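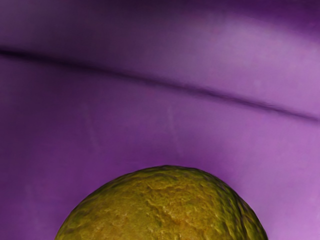

Counting an actor's credits on Praltwood

January 31, 2024

I keep a private credit index for Praltwood, the daytime serial, and most of the mail I get about it asks why my episode totals are lower than the ones on fan sites. The answer is long enough that I would like to have it in one place and link to it.

The serial ran to 414 episodes. That figure is the broadcast count. It includes the clip shows and leaves out the pilot, which was shot with a partly different cast and went out later as a special. Production numbers run higher than broadcast numbers. Some numbers were assigned to scripts that were dropped, and they were never given to anything else. If you see an episode number above 414 on a call sheet or in a press kit, it is a production number. I index by broadcast number and keep the production number in a second column.

An actor's total on my index is the number of broadcast episodes in which that actor appears in newly shot material. The fan sites mostly count the opening titles. For a regular under contract the titles name the whole main cast every time, whether or not they are in the episode, so a count based on titles gives every regular the same total for as long as the contract lasts. For the woman who plays the older sister the difference comes to 24 episodes in a single season. She was working on the feature Kamel during those months and recorded her serial scenes in blocks. Her name stayed in the titles all through.
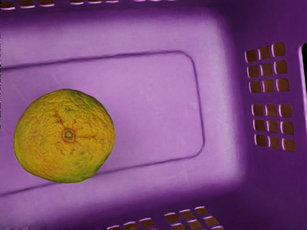

Citrus fruit in a purple plastic basket.

End credits are better, although they have their own trouble. Stakmont, the company that made the early seasons, listed the day's cast in order of appearance. Revora took over later and switched to a fixed card in contract order, with day players on a second card below it. The day player card is accurate as far as I can tell. The fixed card has the same fault as the opening titles. So for the Stakmont years I can work from the end credits and spot-check, and for the Revora years I have to watch the episodes.

Watching means the following. I log each speaking part at first appearance, then each non-speaking appearance where the face is visible. A voice on a telephone counts and gets a "v" in the notes column. A photograph on a mantel does not count. A flashback made of old footage does not count, and a flashback that was newly shot does. A recap before the titles is never counted, even when it runs an alternate take, which happened more than once in the Revora years. I went back and forth on alternate takes for a long time. The actor was paid for one day's work and the take came out of that day, so I file it with the original episode.

Recasts

Three parts in the main cast were recast during the run. The index treats these as one character with several performer entries, and the performer totals are never added together on an actor's page. This sounds obvious, but a large share of the wrong totals in circulation come from exactly this mistake. The youngest son is the usual case. The first child actor left when the family moved out of state, the second played the part through the school years, and the third came in after the character had been sent abroad and returned, in the usual way of serials, several years older than he should have been. Profiles of the third actor often credit him with the whole run. He would have been in kindergarten for the start of it.

The same profiles give his date of birth two ways. One version comes from an agency sheet and the other from a yearbook scan. I leave the field blank. An index of credits has no need of a birthday, and when I had one filled in, people copied it and then cited me.

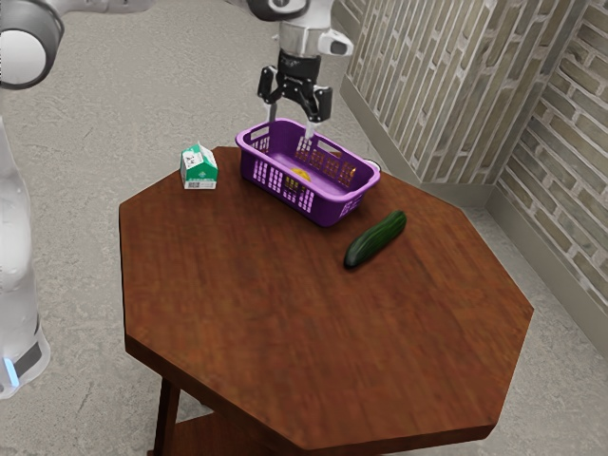 Octagonal wooden table with a purple basket standing at the back.

Stage names

The index uses the name as billed. If an actor was billed under a maiden name, a married name and then the maiden name again, there are separate billing lines under one performer ID. The performer ID is a plain number with no meaning. I used to build IDs from initials and year of debut, and I gave that up after the second collision. Misspellings on screen are kept in the billing line with a note. One regular in the Stakmont years had her surname misspelled for an entire season and it was never fixed on the repeat prints either, so anyone working from the repeats will find a performer who does not exist anywhere else.

Uncredited parts are harder. I accept them on a clear view of the face plus one outside source, and a call sheet or a signed release is enough. An actor's own recollection in an interview is logged as a claim and kept out of the total. This has annoyed a few people. There is an actor, now well known for features, who says in nearly every interview that he started on Praltwood as a waiter. I have been through every restaurant scene in the seasons he could have worked and I have not found him. He may be one of the backs of heads. He stays in the claims file. 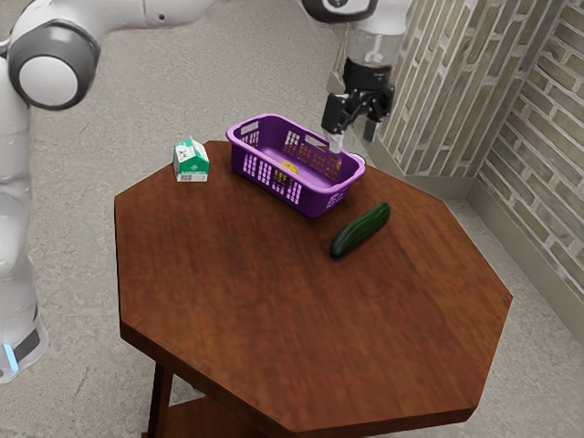 Guest parts and crossovers

The crossover week with Revora's hospital drama causes a separate problem. Both programs aired the same wedding scene, cut differently. An actor who appears in both cuts gets one credit on each program, and an actor who survives in only one cut gets one credit. I have both cuts and compared them shot by shot in May. The florist is only in the hospital version. The priest is in both, but his line was given to someone else in ours, so he goes down as non-speaking on Praltwood.

What I am missing

The holdings are close to complete. There are 10 episodes I have only as audio, recorded off air, and for those the count depends on voices and on the end credits being read aloud by the announcer, which was the habit at the time. Entries that rest on audio alone are marked "a". If a marked entry turns out to be wrong, the total changes and I note the change at the foot of the actor's page with the old figure left standing beside the new one.

If you have any of the audio-only episodes on tape, I can take a transfer in any format, including a phone pointed at a television set. Please leave the end credits on, and send the tape label too if it has one. Corrections to billing lines should come with the broadcast number. Corrections with only a production number will take me longer, and during the Revora seasons I may have to write back and ask which episode you mean.

The next update will cover the second season of the Stakmont years, where the order-of-appearance lists skip anyone who was already on set when the episode opened.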